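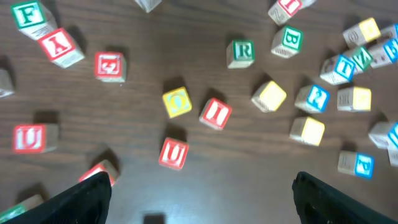
Filed under: List archive > Foreign policy and trade talk

Print this message | E-mail this message

Search the archive: Enter keywords Go Advanced

Subject: Re: the Plasholm talks, did anyone stay for the end?

Hi all,

Sioned Meredith wrote:

> I watched the first half of the Plasholm hearing on the
> committee stream and gave up when they got to the
> fisheries annex. Can someone tell me whether the
> ambassador ever answered the question on port
> inspections? Also, am I reading the draft right, that
> either side can walk away with 90 days' notice? That
> seems awfully short for something that took them this
> long to write.
>
> Sioned

I stayed for the whole thing, Sioned, with a sandwich and then another sandwich. You're reading it right on the 90 days. It's in the second section, and there's a line further down that lets them stretch it by another 57 if both governments ask in writing. Why 57 I couldn't tell you! My guess is that one side wanted two months and the other side wanted to be able to say it wasn't two months.

On port inspections, he sort of answered. Senator Panasiuk asked him three times, and the third time she just read the sentence from the draft out loud and waited. He said inspections at Fikis would be "joint in principle," and that the schedule would come later in a side letter. She asked who gets to see the side letter. He said the committee would be "kept informed," and she wrote something down and gave up the rest of her time. I would love to know what she wrote.

The part I thought would get more attention was the patrol boats. The draft caps crews at 175 on each side of the strait, but it only counts people in uniform (I went back and checked the definitions page, which is a miserable read). So contractors don't count, and neither does anybody on the coast guard's civilian payroll. Somebody on here, I think back in November, said the last agreement had the same hole in it. If you still have that message, could you repost it? My search skills with this archive are terrible.

As for the fisheries annex, you missed less than you'd think. It's mostly license fees. Boats from Hellov pay a flat 1,000 a season and everybody else pays by weight, and the Hellov people are apparently still mad about it, going by the two letters that got read into the record. One of them was pretty funny. The chairman read it in a completely flat voice, right down to the bit calling the negotiators "inland men."

Do I think it passes? Probably, by a few votes. I changed my mind twice during the afternoon. The people against it had the better questions, but they didn't seem to agree with each other about what they'd want in its place, and two of them left before the public comments.

The transcript is supposed to go up next week. I'll post the page numbers for the Panasiuk exchange once I have them, and if anyone gets hold of the side letter first, please, please send it around.

Talk soon,
D.

Reply to list | Previous in thread | Next in thread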